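From: shirtfolders list member
To: list
Date: May 2, 2019
Subject: Re: [closets] folding tees so they stand up in the drawer

> I've tried the stand-up fold three times now and mine flop over like
> wet noodles. I have the bamboo dividers, I've watched the clips, I do
> the thirds thing. By the second day the drawer looks the way it did
> before. Is it the shirts? Most of mine are plain cotton tees, some of
> them ten years old. Also my husband says life is too short, so I need
> results by the weekend or I'm going back to stacks.
>
> And does anyone start from the sleeves instead of the sides? My
> mother did and I can't remember how it went.

Oh, please don't go back to stacks! I was exactly where you are in April, and I'm now so fond of my shirt drawer that I open it when I don't need a shirt. It can be done with old soft cotton. Most of mine is old soft cotton.

A few thoughts before the steps. First, the dividers may be hurting you. I bought a set from Flondeleo (the spring-loaded ones) and set them too wide, because it seemed kinder to the shirts. They want to be snug. If you can slide your whole hand between the last shirt and the divider, the row is going to slump, and it will keep slumping every time you take one out. I moved mine in by two fingers and half my trouble went away that evening.

Second, thirds are fine for a small shirt and terrible for a big one. With an extra large you get a long fat strip and then a long fat bundle. I fold those in quarters lengthwise and they behave much better.

Third, where you fold matters more than I expected. I was doing it on the bed, and the bed gives under your hands, so nothing ever comes out flat. Use a table. Kitchen, dining, card table, whatever is the right height for you. I turn the shirt sideways with the neck at my left hand and the hem at my right, and I've never gone back to having the neck at the top. You don't have to reach across anything, and the long folds run left to right the way you'd fold a map.

So, my way, for a plain short-sleeved tee:

1. Spread it out sideways and get both sleeves pointing straight away from the body. Don't tuck anything yet. Smooth from the collar toward the hem with the flat of your hand, and then give the armpits a separate little tug, since the cloth loves to bunch there. It doesn't have to look ironed. My yellow-orange one still has crease lines across the middle and ripples under the sleeve at this stage, and I go ahead and fold it anyway. 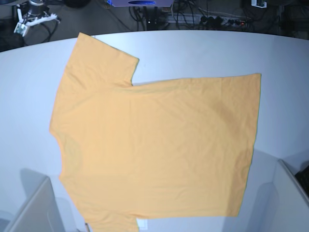 2. Fold the far side in toward the middle, sleeve and all, in one long crease from the shoulder to the hem. Then lay the sleeve back on itself so it doesn't stick out past the new edge. Press along the whole length.

3. Do the same with the near side. You should have a long strip, the same width at the collar end as at the hem end. Mine used to come out wider at the hem every single time. If yours does too, open it up and do it over, it takes ten seconds and the bundle will never stand if the strip is a wedge.

4. Bring the collar end over toward the hem and stop short, about an inch. This was the part I'd been skipping! If the two ends meet exactly, you get a thick lump at one end.

5. Fold in half again, or in thirds if your drawer is shallow. Press the air out with both palms. Stand it up on the table. If it stands on the table by itself for a moment, it'll stand in the drawer.

6. Into the drawer with the smooth fold facing up and the loose edges down. I go front to back, light colors to dark, but that's only for my own pleasure.

About starting from the sleeves: I think what your mother did may be close to what my grandmother did. She folded both sleeves flat across the chest first, one over the other, and only then brought the sides in. It makes a thicker middle and a very tidy outline. I like it for long sleeves and for anything slippery. For short sleeves I think it adds bulk you don't need, but try both on the same shirt and see which one your hands prefer.

On the old cotton question, the really thin ones do flop on their own. I fold two together as one, a thin one inside a thicker one, and treat them as a pair. It sounds fussy and it isn't, you just end up wearing both in the same week.

A couple of other things people asked about while I was away from the list. The Grellura folding board: I borrowed one and enjoyed it, it's fast and gives you a very even width, but it was too narrow for my bigger shirts and I had to find a place to keep it. A piece of stiff cardboard cut to 16 inches long does the same job for me. And the cedar blocks from Sokard are nice, though I'd put them at the back of the drawer, since at the front they get shoved under the first row and tip it.

I have 60 tees in two drawers now, and I know that's too many, no lectures. Before this I couldn't close the top one without holding the shirts down with my forearm. Do one drawer this weekend, only one, and start with the shirts you wear most. Put the rest on the bed if you have to. And write back and tell us how they're standing on Monday, I really want to know!

Has anyone got a good fold for tank tops? Mine are a mess.

--
closets list: to unsubscribe, send a blank message with "unsubscribe" in the subject line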